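Print this article | E-mail this article
5 min read

The Small Sale at Zurnberg

Most of the lots that pass through the Dimitrov saleroom in Zurnberg never make a catalog with color plates. They are works on paper, for the most part: harbor etchings, botanical plates taken out of broken books, watercolors by drawing masters who taught three generations of children and signed almost nothing. The house holds six of these sales a year. The one in January drew bids on 317 lots, and the room was full by ten in the morning.

The prices explain part of it. An unframed etching can go for 60 dollars, and few lots pass 3000. Buyers who gave up on the big evening auctions years ago can still come here and leave with something under one arm. Several dealers make the trip from Trastow, two hours by train, and stand along the back wall with their coats on.

The lot that caused the most talk in January was a pen and wash drawing of a river lock, dated 1752 in brown ink at lower left. It had been listed as "Continental school" with a low estimate. Two phone bidders took it to around nine times that figure. The house will not say what they knew. One theory at the coffee counter was that the drawing matched a set of six lock views sold in the same city before the war, five of which have been traced. The paper has the right watermark, and there are old glue marks on the back at the corners, as there would be on a sheet lifted from an album.

Provenance at this level is usually thin. "Private collection, by descent" covers a great deal, and the catalog notes run to a line or two. Regular buyers read the backs first. Framers' labels, stock numbers in blue crayon, a customs stamp – any of these can tie a sheet to a known sale. The house lets people take framed lots down from the wall during the two viewing days, and a staff member will open a frame if asked before noon.

Condition is the other thing to check. Foxing scares off new buyers more than it should, and much of it can be reduced by a paper conservator. Light damage can't be undone. A washed-out sky in a watercolor stays washed out, and the easiest test is to look under the edge of the mat, where the color has been covered. Trimmed margins also matter, above all with prints, and the catalog does not always mention them.

Ditent, the online bidding service the house adopted last year, has changed who buys. Close to half the lots now go to people who have never been in the room. The fee is added to the buyer's premium, so a winning bid costs noticeably more than the number on the screen. Shipping is arranged separately, and framed works with old glass are sent without it unless the buyer asks.

The next sale is mostly prints, with one long run of city views from a single estate. Viewing opens on the Sunday before, from eleven until four. 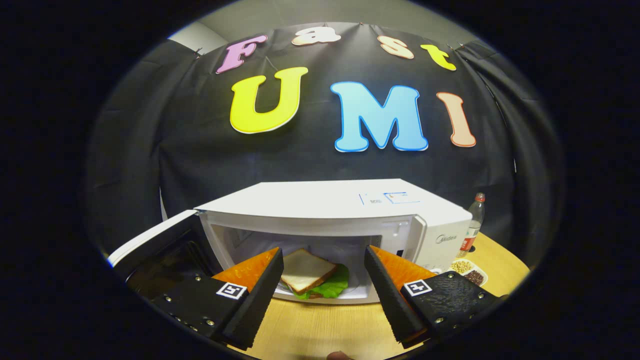 Foam letters above a white microwave, its door open.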